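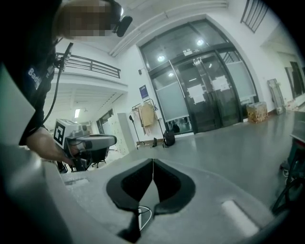 Third trip down to the hall at Brendton and the entrance still isn't sorted. Coats are on the metal rack now at least, one beige one and some lighter stuff. There's a bag on the floor by the base of it. Hooks next time, I keep saying this.

Floor is lovely though. Glossy grey, shows every footprint — I've mopped it 11 times since June and I would of gone for matte if anyone had asked me. Rosales quoted 1,524 for a mat big enough for those doors. No thanks.

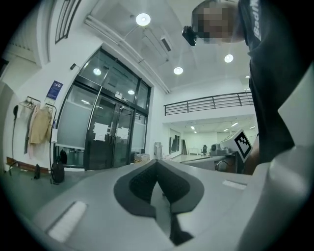 Anyway, the notices. Two sheets of paper taped to the glass, one per door, and I want proper ones before Kerninside opens up for the fall. Frosted part at the bottom can stay, hides the smudges.

Still to do: find a spot for the cardboard box, email Clakurow about the poster frames, buy tape. More tape. Definately more tape. Back there at 7 tomorrow morning, so bed.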